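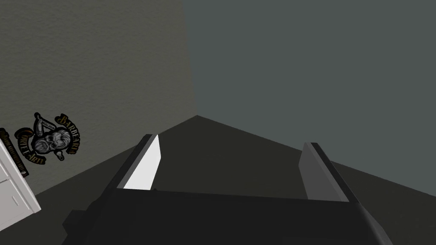
Radwa Ezzat spent 46 days in the Drarnia county jail before anyone checked the time stamp on the arrest report. It had been entered 102 minutes before the call that supposedly prompted it.

Her lawyer, Selvaraj Dissanayake, found the mismatch in March while reading through 681 pages of police records. The sheriff's office called it a clerical error. Prosecutors dropped the burglary charge the next morning.
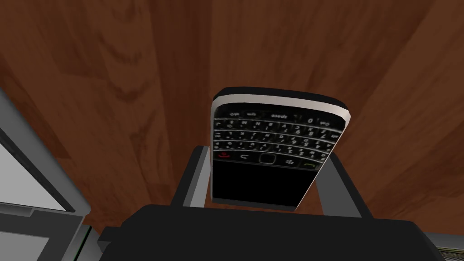 A black phone with a QWERTY keyboard.

Ezzat lost her job at the Clerno warehouse and still owes $3,040 in towing and storage fees for her car. The county has refused to pay. A hearing on her claim is set for 1st December.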